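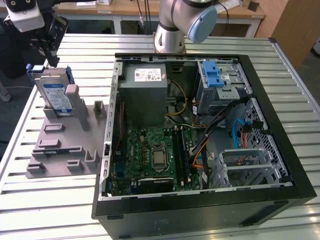
Someone in the Kisuvum signup thread wanted to know why anybody would spend a winter teaching an arm to take a hard drive out of an old PC when a person with two thumbs can do it in under a minute.

Fair, and I'm opening with it since half the room will be thinking it anyway. Pause here, let them laugh. My answer is that I like old PCs, I like arms, and the Skernbridge workshop had a lot of the first and finally one of the second. I'm not going to pretend there's a business in it.

Say hi, say where I'm from. Skernbridge is a shared workshop, mostly woodworkers and bike people, and our corner is the one with the printers. The project is called Hular. Don't explain the name, it eats two minutes and the story isn't that good.

What Hular does, short version: a desktop tower goes on its side on the table with the panel off. Next to it is a gray printed plate with posts and slots on it. The arm is supposed to move drives in their blue carriers between the tower and the plate, and deal with the cables along the way. That's the whole job. Ask for a show of hands, who has opened one of these cases? (It'll be everyone.) Then who has cut a knuckle on one?

PART ONE, THE TABLE

I want to spend longer on the table than people expect. We started on a workbench with a plywood top and I hated it. Every time somebody leaned on the far end, everything shifted a hair, and I'd go chasing a software bug for an evening. The slotted metal table fixed that. You can bolt into it anywhere and it doesn't care if a cyclist sits on it.

The tower itself isn't clamped in any clever way. I tried corner brackets and they kept getting in the way of the arm, so now it goes down by eye and we find it again with the camera each time. Mention that this was the single best decision of the project and that I fought it for a month.

The plate. Version one was flat with a rectangle drawn on it in marker (really). Then came posts, then blocks with slots in the top, and the current one took 388 grams of gray filament plus a lot of failed first layers. If you make one, put generous chamfers on everything. I can't say that enough. The gripper comes in a little off, the chamfer forgives you, and you look like a genius!
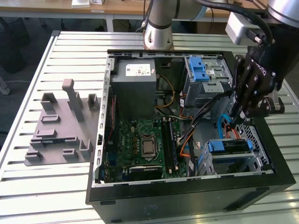 Cables are where I lost most of February. A drive is a nice honest brick, it has flat sides and it stays the shape it was when you planned the move. A SATA cable has opinions. You grab it in one spot and the connector swings off somewhere else, and if you pull on the cable instead of the plug you're putting all that force on a little plastic latch.

So the rule we ended up with is: go for the plug body, never the wire. Come in with the fingers pointing down, close slowly, then wiggle before you lift. The wiggle is tiny. I got it by doing the move by hand over and over with my eyes shut, feeling what my fingers did, which the bike people found very entertaining.

Numbers for this bit, read them slowly. 411 attempts at the data cable between the first try and the end of March, logged in a spreadsheet. 119 of those were clean, meaning the plug came out and nothing else moved that shouldn't have. Yes, that's poor. The good news is that most of the clean ones are near the bottom of the spreadsheet. If somebody asks for the percentage, let them do it, I always get it wrong on stage.

Power cables are worse and I'm skipping them. Say so. If people want the gory version they can grab me at the break.

PART TWO, WHERE THE CAMERAS GO

Two views, one fixed beside the table and one riding on the wrist. I argued for only the fixed one. I was wrong – the power supply and the drive bays stand up tall enough to hide exactly the stuff you care about, and from the side you just see metal.

The wrist view has its own trouble. It moves, the fingers are always in it, and the inside of a case is shiny in some spots and pitch dark in others. We bought a fancy ring light and it made the bare metal so bright that the software saw nothing at all. It's on a shelf now. Plain overhead lights, blinds down in the afternoon, done.

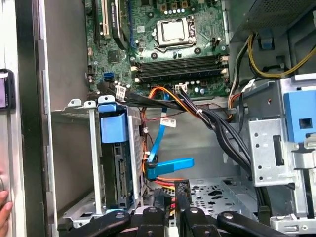

The blue plastic was a gift, by the way. Whoever designed these cases made the latches bright blue so a technician could find them, and it works just as well for software. Our first latch finder was a color threshold and a size check, written in one evening by Zou, which is what we call the laptop that runs everything. (Pause for the joke. If it dies, keep moving.)

But then blue let us down too. Some of the SATA cables are light blue, and the early version would happily go after a cable thinking it was a latch. Shape had to come into it. Squarish things are latches, long skinny things are cables. It sounds dumb when I say it out loud and it took two weekends.

SAFETY, DON'T SKIP THIS

Always unplug the tower and leave it a good while before anything goes near it. Nobody opens the power supply, ever, arm or human. Case edges are sharp. We run the arm at a crawl whenever a person's within reach, and the stop button is on the table side where your left hand naturally falls.

MONEY

People always ask. Leaving out the arm, which the workshop got secondhand, we've spent $637. The table was most of it. Up next is a second plate so the thing can be loaded while it's running, and a proper try at the screws, which I've been dodging.

If there's time, take questions on cables first. If there isn't, put the workshop address up and tell them we're open till nine at night and that we'd love any dead towers they've got, as long as the drives have been wiped.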